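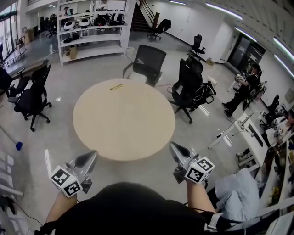
Denise Sowerby wrote back within the hour to say she'd never once cleaned the cubes on hers and did she really need a whole talk about it. Yes, Denise, you do! (Pause. She's in the third row, wave at her.)

So, hello everyone. I look after a pair of hand-held grippers, the ones you carry, one in each hand, with a marker cube near the base of each. We call the pair Skutex and we've had them going at Zuvemdale long enough that I have opinions. I'm going to talk about how I set them up in the morning, what I clean, and the one repair I got badly wrong in August.

Hands up, who has a pair of these? Who's the person who fixes them? Same hands, I bet.

MORNING SETUP

I do this before coffee or it doesn't get done. Pick up the left one, squeeze it all the way shut, let it open, do that ten times or so and just listen. You get to know the sound. A healthy one is a soft click at the bottom and nothing on the way back. If it scrapes, stop there and look at the fingers before you look at anything clever.

Then the same on the right. Please do them separately. I used to do both together, felt very efficient, and missed a scrape for most of a week.

Next, wiggle the cube. Thumb and finger on opposite sides, gentle twist. If it moves at all, you go to the calibration routine, no arguing with yourself about it. Ours lives in Rellent, our tracking software, and it wants 46 poses per gripper. Yes, it's dull. Put the radio on.

(If somebody asks about doing fewer: I tried, the numbers looked fine and the recordings were rubbish. Move on.)

THE CUBES

Okay, the cubes. The printed faces are what the cameras track, so anything that changes how they look is your problem now. Mostly that means thumbprints. People put them down on a table, pick them up by whatever's handy, and what's handy is the cube. A shiny smear under a strip light can wipe out a face from one angle and leave it perfectly readable from another, and you'll go half mad looking for that in the data.

I use a dry microfiber cloth first, then a barely damp one if I have to. No alcohol on ours — it lifted the ink on one corner and I had to reprint the face. When you reprint, check the size with calipers, and check which way up it goes. Then check again. Wendy Bickerstaff and I once spent a whole afternoon chasing a drift that was one face glued on a quarter turn out. I'm saying Wendy and I. It was me.

Keep a spare set of faces printed, flat, in a folder. Bent ones never sit right.

FINGERS AND SPRING

The fingers wear at the tips, and they wear unevenly if your people are mostly picking up small things. I mark the date inside with a paint pen and swap both fingers on a gripper as a set. Our log had us at 3740 squeezes when the first pair started slipping, and I swap earlier than that now.

Now the August story. (Slow down, this is the good bit.) The right one had gone stiff. I decided it was the return spring, opened it up on the bench, changed the spring, closed it, still stiff. Opened it again, second spring. Still stiff. Chelsea Naylor walked past, looked over my shoulder and asked if the slide was supposed to have tape on it. A scrap of label tape, folded in half, stuck in the track. I'd had the thing apart twice.

So my rule since then is to clean the slide before ordering or changing any part. Cotton swab, both ends of the travel, flashlight.

And whatever you open, recalibrate afterwards. Even if you only took two screws out. I log it in the Ouali notebook (paper, hangs on a string, best tool we own) with initials and which hand.

STORAGE

Short one. Hang them up, don't stack them. Cubes facing out so they don't rub. If they have to go on a shelf, give each one its own space. We lost over 3 hours of recording to a pair that had been put away in one box, knocking together.

Rowena Bañez asked me to mention the wrist straps too. Wash them! They come off, they go in a mesh bag, cold wash, air dry.

QUESTIONS

Someone will ask about cost. Say the springs and printed faces are cheap and the afternoons aren't, then offer to send the parts list.

Kadir Yurt has the spare pair at the back, so anyone who wants to try the wiggle test can go and see him during the break. Ask people to hold them by the body, please, and keep their thumbs off the cubes.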